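Home News Clubs Calendar Back Issues Contact

Robotics club says 11 out of 14. Of what?

The student robotics club sent out its progress note on Saturday, and the line everyone has been repeating is that the two-armed robot now manages 11 tries out of 14. I went to their session in April hoping to find out what that means. I came home with half an answer.

The project is called Stolon. It lives entirely in simulation for now, which is a fair choice for a club with no money for real arms and a room that has to be cleared by evening. Rhun Craddock, who leads the software side, told me a run counts as a success when the gripper has hold of the thing it was sent for. What happens after that isn't scored. I asked whether dropping it a moment later would still go down as a win, and he said yes, at the moment it would.

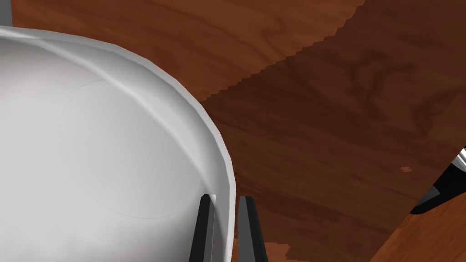

That seems generous to me. Picking something up is the part people clap for, but any parent who has watched a toddler carry cereal knows where the trouble starts. Zakhar Yatsenko wants a second score for where the object ends up, and he has wanted it for a while. The others say it can wait until after the Cuvora meet. I think he's right, and I'd put it in before anyone prints another number.

Then there is the question of what the robot can see. The club's planner, Pullby, is meant to choose a grip from the views it gets, and Lachlan Munro says most of the failures come from bad views and very few from bad planning. 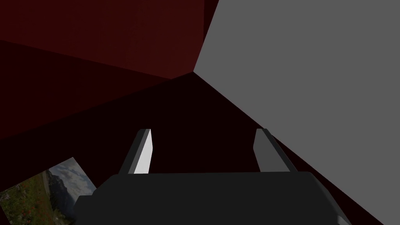
Lachlan may have a point, though I'd like to see the failures sorted before I take his word for it. A view from behind the hand can be poor company. In one of them the open fingers have nothing between them, the surface ahead is close to black, and the most informative thing around is a picture of a meadow with red flowers down in the corner. If that is what the planner has to work with, I'd forgive it a miss. I'd also ask why nobody has turned up the lights, which in a simulation should cost nothing.

The room itself has had plenty of care. Þröstur Norðdahl built most of it, and he is proud of the clutter on the table. I like it too. I just wonder how much of the 60 hours logged on scenery could have gone to running more than 14 tries.

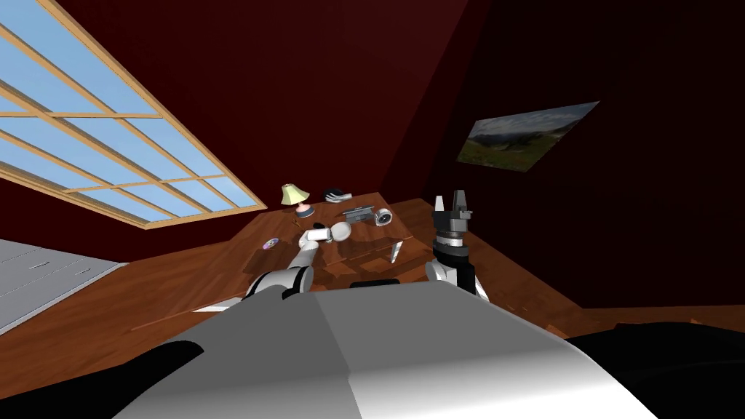 What they plan next

Volodymyr Semeniuk has promised a longer set of runs, with the failures listed beside the successes. The Yurchenko room is booked for 2 more sessions, and members of other clubs are welcome to sit in. Bring questions – they do answer them, if you ask twice.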